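Software Engineer, Perception and Planning (manipulation)

Skovo, Bustcombe site
Full time, permanent. Hybrid working possible after the first 3 months.

Skovo writes the software that lets robot arms handle cloth. Our main product is Astico, a planning and control stack used by laundries and textile sorting centres. The robot learns from recordings made by people using hand-held grippers, and this job sits between those recordings and the planner.

The team in Bustcombe has 12 people. You would report to Carmela Ruggiero, who leads perception, and work most days with Ye-rin Wang on the planner.

What you will do

Look after the pipeline that turns raw gripper recordings into training data. At present it lines up the head view with the views from the grippers, recovers the gripper paths and rejects recordings where tracking was lost. It works, but it is slow, and too many rejected recordings still need a person to look at them.

Improve grasp point prediction on crumpled cloth. The current model does well on flat items and badly on anything bunched up.

Write and review C++ and Python that runs on the robot. The control loop is ours and we expect everyone on the team to be able to read it.

Build small tools for the people who make the recordings, such as a replay viewer and a calibration check they can run themselves. 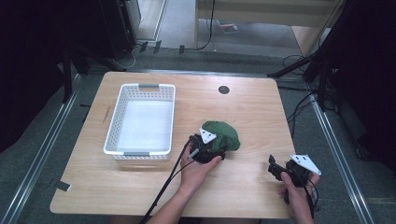

Cloth handling with two hand-held grippers, head view. Next, two views from a gripper:
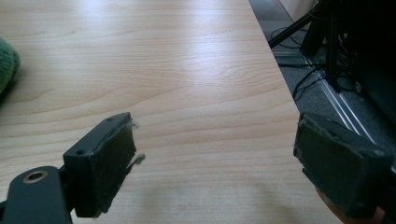
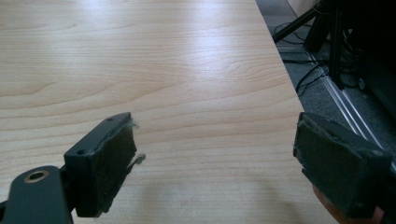
Do I need to have worked with robots before?
Experience with robots is useful but not required. Two of our current engineers came from mapping and one from film tracking software. We do need you to be comfortable with 3D geometry and with data that arrives late or out of order.

What we are looking for

Good working knowledge of Python and either C++ or Rust.
Experience with camera calibration, visual tracking or state estimation.
Some practice in training and testing vision models.
The habit of writing things down so that other people can use them.

Knowledge of motion planning would help, as would any time spent with ROS 2. A degree is not needed if you can show us your work.

Pay and conditions

Salary depends on experience and is discussed at the first call. We offer 28 days of leave plus bank holidays, a pension scheme and a training budget. There is no on-call rota. You will need the right to work in the UK.

How to apply

Send a CV and a short note on a piece of software you have worked on, quoting reference 421. Please don't send a general covering letter. The first stage is a 60 minute call with Carmela and Ye-rin. The second is a half day in Bustcombe, where you will work through a real fault in the pipeline with one of us. We pay travel costs.

We hope to have someone in post by March. Applications through agencies will not be considered.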